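Simulation and Evaluation board > End effectors > Plinel hand against Wondska two-finger gripper, living room set

lab_desk_east
Members are invited to comment on the comparison completed in July. The Plinel five-finger hand and the Wondska gripper were each run for 185 trials in the simulator, using the same arms and the same controller. The task was to pick up a portable speaker by its cord and carry it across the rug.

The Plinel hand dropped the speaker in 8 trials and the Wondska gripper in 9. On these figures we do not propose to prefer either device.
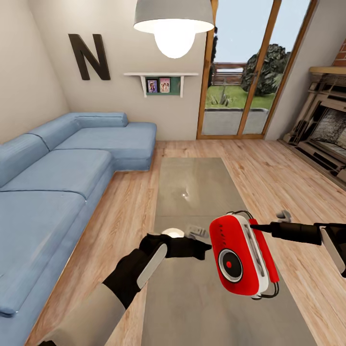
Living room set, simulated. Speaker held by its cord in the right hand.

t_harrow_sim
Thank you for the report. I must disagree with the conclusion. The cord is thin, and the contact model in Zoubi is known in our department to be generous with thin objects. A hand that closes on a cord in simulation may well lose it on the bench.

lab_desk_east
The point is accepted in part. The contact settings were the same for both devices, so the comparison between them should stand - the absolute drop figures are another matter.

quayside42
I would not accept even that. Generous contact helps fingers more than flat pads. Could the trials be repeated with the speaker gripped by its body?

t_harrow_sim
Seconded. I would also ask that the controller rate be stated. Our Latine controller runs at up to 1000 Hz, and results at lower rates did not agree with it.

lab_desk_east
The rate was fixed at 1000 Hz throughout. A body grasp will be added to the next series, and the contact settings will be posted with the results.

quayside42
That would be satisfactory. Please keep the same room and lighting.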